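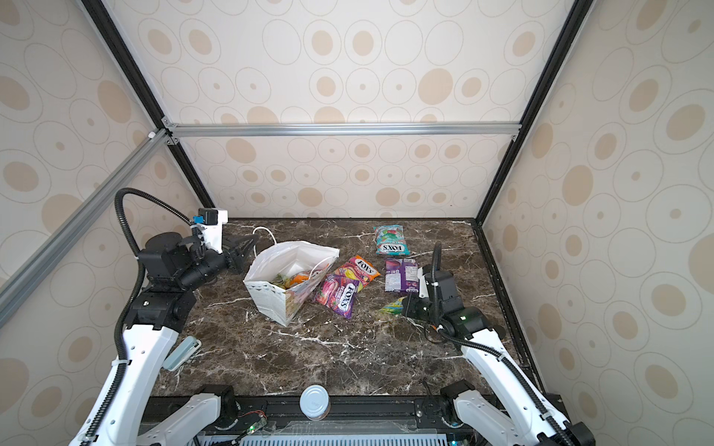 Old TV show with the lighthouse and the two brothers -- where can I watch it?

Posted by Arnout Bosman

Hi all, I'm trying to track down a show called Stakholm that I used to watch with my dad. It had two brothers running a ferry out of a lighthouse, and a really gloomy accordion theme. I think it only got one season, 17 episodes. I found a box set on an auction site for 50 dollars but the seller can't tell me if it will play on a US machine. Is it streaming anywhere? I'd love to have it by July for his birthday.

Viktória Orbán

Oh, I loved that show! The box set came out in 2000 and I have it, so I can help a little. Mine has 3 discs and they play fine on my plain old US player, but there was a European set too, so ask the seller for a photo of the back of the case and look for the region number. Also ask if the last disc is in there -- the finale is on it and it's the one people lose.

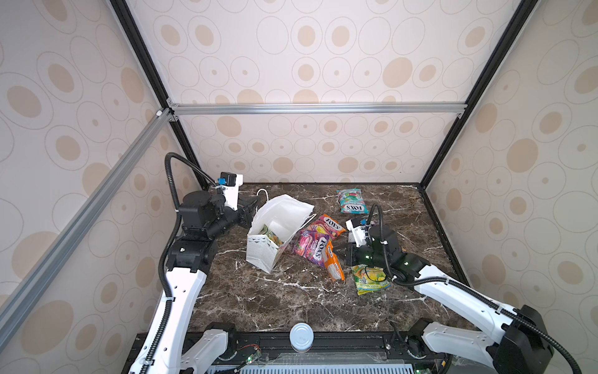
The theme song is on the last disc too, the full version with the extra verse, and your dad will probably sing along whether you want him to or not (mine did). We made a whole night of it, four episodes back to back. If you do the same, a white paper gift bag and a few packets of candy and snacks like those on the marble tabletop would go nicely with the discs. Skip episode nine, though. It's the one with the goat and it drags.

Rankin

pretty sure Rareck had it streaming a while back, might be gone now. Try the library in Nillanbridge if you're anywhere near, they have tons of old TV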